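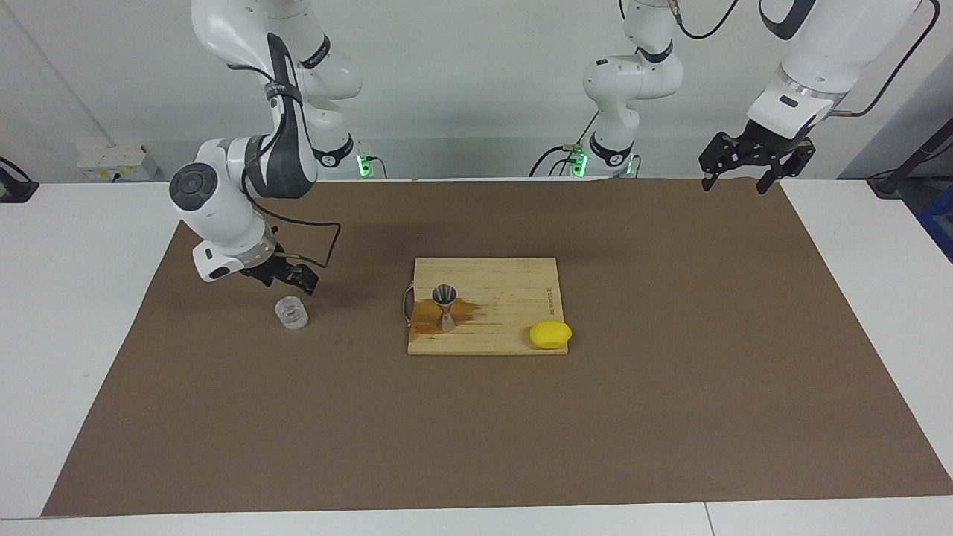 Attachment 1: lemon, jigger, cup, board

Ticket 184 - Nellness menu costing, wrong lemon juice quantities
Opened by: Chathurika Marikar, Warkstead
Assigned to: Ronaldo Sison, Nellness support
Status: Open
Priority: Normal (changed from Low by customer)

Chathurika Marikar, Mon 14 June, 9.12 am
Since the last update the lemon juice in our drinks recipes costs out far too high. The house sour is in there at 30 ml of juice a serve. The costing sheet now says we need 99 lemons for a batch that used to come up as a quarter of that. I haven't touched the recipe. Nothing else on the sheet looks odd, but I haven't been through all of it and I'm not keen to do your checking for you.

Ronaldo Sison, 10.40 am
Hi Chathurika, thanks for getting in touch. Could you please clear your browser cache, sign out and sign back in? This fixes most display problems after an update.

Chathurika Marikar, 10.58 am
Done. Same number. I didn't expect a cache to change the price of lemons. I've also tried the office computer, which hadn't been opened since Friday, and it shows 99 as well.

Ronaldo Sison, 11.35 am
Thanks for trying that. Is it possible that someone on your team changed the yield on the lemon ingredient card? If the yield is set too low, the sheet will ask for more fruit.

Chathurika Marikar, 11.49 am
Possible, but the change history on that card is blank, and you told me last year that the history catches everything. Either it doesn't or it wasn't one of us. The yield field reads 8. It doesn't say 8 what. It used to say ml or % next to it and now there's only the number.

Ronaldo Sison, 1.20 pm
I can see the missing unit on my side too. I have asked our developer, Dissanayake, to look. In the meantime please type the yield in again as millilitres per fruit and press Recalculate.

Chathurika Marikar, 1.44 pm
Typed 40, pressed Recalculate, spinning wheel, then back to 8. Did it again with the same result. Then I made a new ingredient called "lemon test" with a yield of 40 and put that in the sour. That one costs properly. So the sums are fine and the old card is stuck.

Ronaldo Sison, 3.05 pm
That's very helpful. Dissanayake thinks cards brought over from Nalov lost their unit in the update. A fix is planned for July. Would you be happy to use the new card until then?

Chathurika Marikar, 3.17 pm
For lemons, yes. But nearly everything we have came over from Nalov. Please don't close this on the strength of "thinks". I want a list of the affected cards, and I'd like to know why the history was blank. I've switched lime over as well, so that's 2 done by hand.

Ronaldo Sison, 4.31 pm
Understood, leaving this open. I have asked for the list and will post it on this ticket.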